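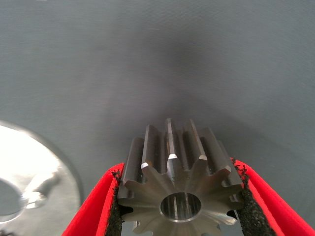

How to clean and regrease a hand-crank grain mill

A hand-crank mill that has started to feel stiff or gritty usually needs cleaning, and in most kitchens that takes an afternoon once a year. These steps were written for the Omwood countertop mill with steel burrs, but most clamp-on mills come apart in much the same way. If yours has stone burrs, skip the washing step completely.

What you need

A stiff nylon brush
A small dry paintbrush
A wooden skewer
Food-grade grease
A flathead screwdriver
An old sheet or a towel
One cup of dry white rice

Step 1. Empty the mill

Turn the crank backward a few times to loosen any grain caught between the burrs. Take the mill off the counter and tip it upside down over a bowl. Tap the hopper with your hand. Old flour goes rancid and makes fresh flour taste bitter, so throw away whatever falls out.

Step 2. Take it apart

Spread the sheet on the table. Unscrew the adjustment knob at the front and count the turns as you go. Write the number down. On my Omwood it is seven full turns from a fine bread setting.

Lift off the front burr, then the spring, then the washer. Lay the parts out from left to right in the order they came off. Pull the crank and shaft out of the back. If the shaft sticks, twist it while pulling. Do not hit it with a hammer.

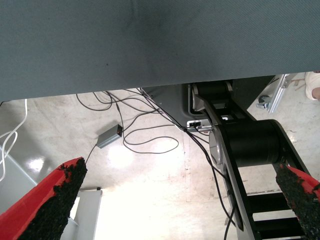
Can I put the burrs in the dishwasher?

Hand cleaning is safer for them. Dishwasher detergent strips the surface of plain steel, and the burrs will show rust by the next morning.

Step 3. Brush the burrs

Hold each burr over the sink and brush from the center out, following the grooves. Use the skewer on anything packed into the corners. Dry brushing is enough if you only grind wheat or rye. If you have been grinding corn, nuts or anything oily, wash the burrs in warm water with a drop of dish soap, rinse them, and dry them right away. Then put them on a baking sheet in a 200 degree oven until they are fully dry. Let them cool before you handle them.

Clean the inside of the housing with the paintbrush. Keep water out of it, especially where the shaft passes through.

Step 4. Grease the shaft

Wipe the old grease off the shaft with a paper towel. Put a pea-sized amount of new grease on the bearing end and spread it with a finger into a thin film. Keep it well away from the burr end. Sibel Kozan, who taught me to bake with fresh flour, uses coconut oil here, and her mill has held up fine. I prefer grease because the oil runs in July and I end up doing the job twice.

Too much is worse than too little. Extra grease works its way forward and picks up flour, and then the crank feels as stiff as it did before.
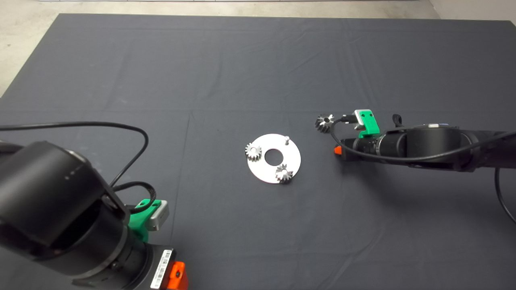
Step 5. Put it back together

Work from right to left along your row of parts. The shaft goes in first, then the washer, the spring and the front burr. The grooved side of the burr faces in. Screw the knob on by the number of turns you wrote down, and back it off by half a turn for the first grind.

Step 6. Run the rice through

Pour in the rice and grind it on the coarse setting. It picks up stray grease and dust. Throw the rice flour out. Tighten the knob to your usual setting, grind a small handful of wheat, and rub the flour between your fingers. If it feels too coarse, tighten the knob a quarter turn at a time.

Store the mill with the burrs slightly apart and a cloth over the hopper.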